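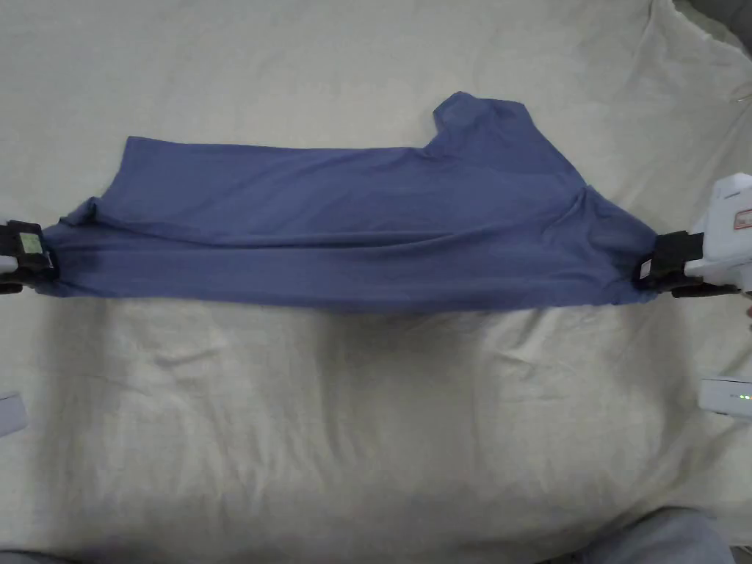

So is the Nedon kit worth paying for once the trial is over? Probably, if they fix the lease terms, and I'd take the one-year plan over buying it outright.

OK, that's my answer as of tonight, July 1, 2018, and I'm writing it down before Iker calls tomorrow and talks me into something bigger. He has a way of doing that. Iker Herrero is the sales guy at Flarndale, who lease out the Nedon grippers, and he's so cheerful on the phone that I've agreed to things before I've found my pen.

I gave it most of the day. Tees in the morning, then lunch (cold noodles, too much vinegar), then more tees. The pair of grippers comes with the recording software and a log-in for their training service, where you send in your folding sessions and they send back a model for the arms. The grippers are the part I like. They're chunky, and for the first hour I felt like I was wearing oven mitts, but then my hands got the idea and I stopped thinking about my thumbs!

The blue T-shirt is my nemesis. Soft thin knit, and the second you pull it tight it turns into one long band and you can't tell what's a sleeve and what's a shoulder. I must have stretched that shirt out over the bed sheet more than anything else in the basket. The manual says to pull "until flat," and whoever wrote that has only folded dish towels. With a thin tee you get long creases straight across and a bunch of fabric up in each jaw, and if you want it neater you have to let go and take a smaller pinch. I asked Hussam whether bunched ends matter for the training and he said leave them in, the arms are going to bunch it too. Fair point.

The price is what bugs me. It's $3,000 for the year with training included, and 14 days to back out, and we've used up 8 of those already. Buying costs a lot more and the training is extra, plus I don't want to own last year's grippers when the October version shows up. Iker keeps hinting about October and then saying he can't talk about October. Why bring it up, then?

Also the lease says we pay return shipping on repairs. Hussam Shboul (he's the one with the actual budget, I only have opinions) circled that line twice. We looked at the Haque set back in the spring and they covered shipping, but their jaws were slippery on knits and I hated the trigger. I'd still use it to bargain with.

Things to ask Iker: shipping, spare jaw pads, whether four of us can share one log-in, and can somebody please rewrite the flattening page. Kultport has been running the same kit on hotel towels and they got the pads thrown in, or so Hussam heard.

My forearms are sore in a new place, kind of along the outside. Next time I'm sitting on the other cushion and taking a break before I'm cranky - I was pretty short with Hussam around four and he'd only come to ask if I wanted coffee. I did want coffee. Sweatshirts tomorrow, and I have to find the long extension cord before he gets in.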